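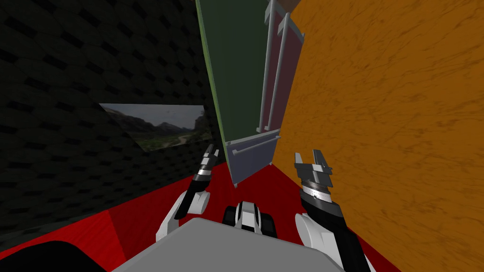 4.2 Sign-up times and sold-out sessions

Parks like to say that their free children's sessions fill within the hour, and guidebooks repeat it. We doubt the claim holds outside school holidays. Hartley and Roussel asked 86 families at Bornance when they had signed up, but all of them were asked in December, at the busiest gate. Scenery fares no better as evidence: a landscape picture on a dark wall, as in Figure 3, may please parents in a queue, yet we found no study linking such things to earlier arrival. 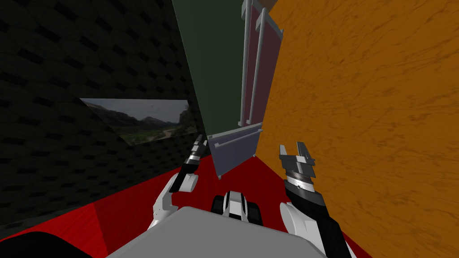 Figure 3. Interior view, computer-rendered.

The Stillby records are fuller - 12 sessions, with sign-up times kept for each - but they leave out families who gave up and walked away. Barbier treats these as too few to matter. He gives no count, and until someone does, we would not advise parents to plan a morning around his figures.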